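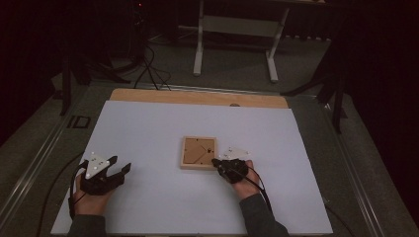 Windum Framed Wooden Panel Puzzle, Square

The Windum is a small square puzzle for tabletop use. It consists of a light wooden border and a darker tan inner panel divided by thin lines. One line runs on the diagonal; the remaining segments are angled and meet near the middle. The pieces fit flush, so the joints read as drawn lines when the puzzle is closed.

Construction

Border and pieces are solid wood, sanded on all faces and finished with a clear water-based oil. The border is left pale so that the edge of the working area is easy to find against the darker pieces. Corners are glued and are not meant to be taken apart. The backing is fixed. Pieces are loose inside the border and lift out from above.

Clearance between pieces is set at the factory. Wood moves with humidity, and a puzzle stored in a damp room may feel tight for a day or two after it is brought indoors. Do not sand the pieces to correct this.

Work surface

Use the puzzle on a flat, level surface. A large white board laid over the table gives good contrast with both wood tones and protects the tabletop. The Lindholm work board is sold separately and is wide enough to rest both hands beside the puzzle, with space left over for pieces that have been taken out. Rough cloth is not recommended - small pieces catch in the weave.

Handling

Steady the border with one hand and work the pieces with the other. Start with a piece that touches the border and lift it by its outer edge. To close the puzzle, place the pieces along the diagonal first and bring the short segments in toward the middle. The last piece should drop in under light finger pressure. If it does not, one of the others is turned over. Check the grain: it runs the same way on every top face.

Care

Wipe with a dry cloth. Marks that remain can be removed with a cloth dampened in plain water, followed by drying in air with the pieces out of the border. Keep away from radiators. Re-oil the top faces once a year if the puzzle is in daily use.

Specifications

Shape: square, fixed border
Border: light wood
Inner panel: darker tan wood
Finish: clear water-based oil
Storage humidity: 40 percent or higher
Rated service life: 4000 open and close cycles
Design: Shanthi Hettiarachchi
Workshop finishing: Kazimír Polák
Distributor: Drerkik

Ordering

Sold singly or in cartons of 8. Carton orders ship flat with a paper sheet between units. Replacement pieces are cut to order from the same stock, but color may differ slightly from pieces that have already darkened with use. State which piece is missing and include a tracing of the gap. Unused puzzles can be returned within 30 days - replacement pieces cannot. The workshop is closed in August, and orders received that month are cut in September.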